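Pre-Power Check, Wheeled Arm Build, Back Bay
Ostport Shared Workshop. Checked by Eetu Kokkonen, 11 December 2019

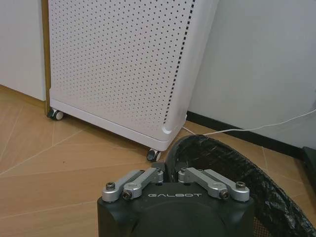
Section A: Gripper and linkage

A1. Pivot screws seated, all four. PASS. Black socket heads. Somebody has put paint marks on the job list again and not on the screws.

A2. Linkage arms free of burrs. PASS. Nice flat bars with properly rounded ends. They have yet to meet a door frame at speed.

A3. Left and right pairs close evenly, power off, by hand. PASS, second go. First go had a faint click on the right. Charoen says he can't hear it. Charoen was running the bandsaw.

A4. Housing fixings tight. PASS.

A5. Cycle count written in the log. 893 since the last strip-down. Strip-down is due at 1,528, a number Charoen Petchrat worked out on the back of a Tanitz delivery note, and I have stopped arguing with it.

Section B: Floor and surroundings

B1. Loose cables out of the travel area. COMMENT. Thin white one on the floor, running off to the right of the air purifier. Clip it to the wall before any driving test.

B2. Castered items locked or moved. FAIL. Purifier is on wheels, and I could shift it with one foot. Brakes on, or park it by the bench.

B3. Bins and bags clear of the gripper. FAIL. The round thing in the black bag is right up against the working side. Crinkly plastic and pivoting metal get on far too well. See June, and the dust sheet.

B4. Floor swept. PASS, give or take a speck.

Section C: Power and stop

C1. Emergency stop cuts the arm within reach of the operator. PASS. Tested 2 times from the stool.

C2. Battery leads strain-relieved. PASS. Cable ties are ugly but will outlive us.

C3. Speed limit set in the controller. COMMENT. Found at 3,000, whatever units Ruangrit thinks in. Put back to the slow setting and the file locked.

Result: NOT CLEARED to drive. Arm may be run on the spot once B3 is done. Recheck B1 and B2 with Charoen present and the bandsaw off.

E.K.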